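Dukstead Neighbors Help Board
Home and Repairs > Walls, Paint and Surfaces

Scuff marks on a white surface, what takes them off without dulling it?

Posted by Nhàn Quách
November 16, 2024

I moved into a rental on the Gustville side of town in April and I am trying to get it in shape before the walk-through with the manager. There are gray and black streaks on several of the white and off-white surfaces, mostly in the hallway and the laundry area. Some are from moving furniture and some were there when I got the keys. I did not take good notes at move-in, so I can't prove which are which.

So far I have tried warm water and a paper towel, which did nothing. I then used a melamine sponge on a spot behind the door. It took the mark off but left a patch that looks flat next to the rest when the hall light is on. The deposit is $779 and I would like to get most of it back.

I don't know the brand of paint. The manager thinks it was a satin from Fundiron but was not certain. The washer and the utility cabinet are painted metal and have the same kind of marks. 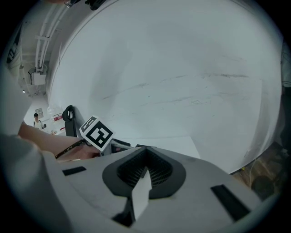
Does it matter whether a mark is a scuff or a scratch before I start cleaning?
It matters a lot. A scuff is material left on top of the finish and it can be cleaned off, while a scratch has gone into the finish and needs touch-up paint. Run a fingernail across it. If the nail catches, stop scrubbing.

3 replies

Ngọc Văn
I painted apartments for a living for a long time and did turnovers for the Quan Street buildings, so I have cleaned a lot of these.

Start with the mildest thing and give it time. Put two drops of dish soap in a bowl of warm water, wet a soft cotton cloth, wring it out well and hold it on the mark for a minute. Then rub lightly in one direction. Most shoe rubber and furniture marks will start to lift.

If that leaves a gray line, make a thin paste of baking soda and water and use it on a fingertip through the cloth. Go easy. Baking soda is still an abrasive, only a gentle one. Rinse with a clean damp cloth and dry it right away.

For black rubber streaks on painted metal, a little rubbing alcohol on a cotton ball works well. Do not use it on the walls until you have tested it somewhere hidden – it softens some latex paints and you will see color on the cotton. If you see color, quit.

The flat patch you made with the sponge went the wrong way for satin. Those sponges are very fine sandpaper. They changed the sheen, and more cleaning won't bring it back. You can either leave it, if it is behind the door, or repaint that wall corner to corner. Spot painting satin nearly always shows.

hallway_53
Just use toothpaste. Works every time for me.

Ngọc Văn
Plain white toothpaste can work on a small mark, but it is an abrasive too and it dries chalky in textured paint. Gel won't do much. I would try the soap first.

Also, Nhàn, ask the manager for the move-in checklist. Many places keep a copy even if the tenant didn't. Ordinary small scuffs are often treated as normal wear, but read your lease on that.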